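Second arm or a better gripper first? Small shop, one budget

zurkville_gears
Posted Thursday, 7:12 AM

OK so I need other people's brains on this one. We're a tiny assembly shop (gear trains, mostly for display clocks and hobby kits) and I finally have money for next year's equipment. Right now we've got one arm on the bench placing small metal gears on a round steel plate. My choices are a second arm of the same kind, or keep the one arm and spend on a proper gripper, a real table mount and spares. Junpei Higuchi at Salier quoted me both ways and the totals came out so close that price doesn't decide it for me!

My gut says second arm. More hands, more plates, right?

bokis_fan
Gripper. Every time. We bought a second arm before we had the first one sorted and all we did was double our bad picks. What are you getting now, as in how many plates out of 20 go through without you touching anything?

zurkville_gears
12 on a good morning. Yeah, I heard it as I typed it.

tallow88
Going to disagree with bokis here. If you only have one arm, every test you run stops production. We lost whole afternoons that way. A second one gives you a place to try things, and you've got a spare if a joint dies in the busy season. Ours was down for 10 days waiting on a part and I would have paid anything by the end of it.

bokis_fan
Sure, but you can buy the spare joint. That's a fraction of a whole arm. And a second arm needs its own mount, its own power supply, its own corner of the bench, plus somebody to set it up. Put those on the sheet before you call it even.

zurkville_gears
Power supply is in the Salier quote, mount isn't (I just checked, grr). Cable ties and covers aren't either, and I'd want those, I'm picky about cables near gears. Wada quoted me 7 weeks on a gripper with swappable fingers, so if I order in May I'd have it before the kit rush. Small parts on bare steel are the hard bit for us, the gears have to sit just so and one near the rim is a pain to grip.

tallow88
7 weeks isn't bad. Would they let you try the fingers first? Send them a handful of your own gears, not whatever samples they keep in a drawer.

zurkville_gears
Ooh, good idea, I'll ask. Anyway, so you know the kind of work I'm pricing for:
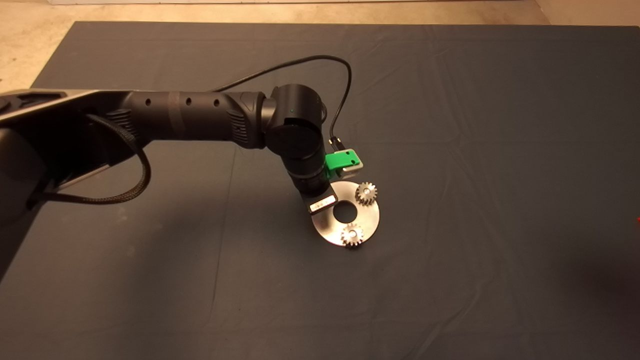 Ermelinda Nogueira
I'd split it, gripper and spare joint this year and the second arm on next year's sheet. Get the mount price in writing now though, and ask Salier how long they'll hold the arm quote.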